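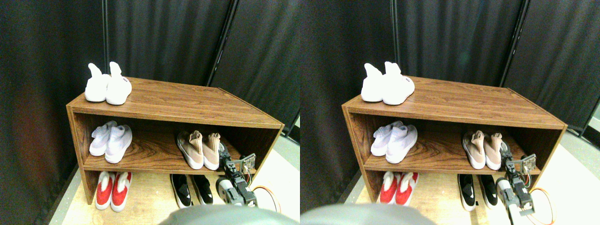 # Rado: mi registro de zapatillas y kilómetros

Empecé esto en una hoja de cálculo, la hoja se me fue de las manos y ahora es un repositorio. Rado es un CSV con mis carreras y el par que llevaba puesto en cada una. Ya está, no hay más misterio (¡pero me encanta!).

## Qué hay dentro

- `salidas.csv` -- una fila por carrera: fecha, ruta, distancia en km, par y notas
- `pares.csv` -- apodo del par, fecha de estreno y fecha de jubilación
- `notas/` -- mis quejas sobre cordones, plantillas y ampollas

En total hay 3,670 km apuntados y 40 rutas distintas. Casi todas salen de Medham; las de la costa llevan la etiqueta `gilus`.

## Cosas que conviene saber

Las distancias anteriores a noviembre las medí a mano sobre el mapa, así que no te fíes de los decimales. Después me pasé a Sakai, que exporta bastante limpio, aunque a veces duplica la última salida -- si ves dos filas idénticas, borra una y tan tranquilos.

La columna `notas` es texto libre y está llena de abreviaturas mías. "pd" es pie derecho, "bj" es bajada.

Los paseos no cuentan. Ir a por el pan tampoco, aunque vaya corriendo.

## Pendiente

- [ ] unificar los nombres de las rutas
- [ ] separar asfalto y tierra
- [x] pasar las fechas a un solo formato

Última revisión: 26 de abril de 2022, versión 2. Úsalo para lo que quieras, y si encuentras un error abre una incidencia.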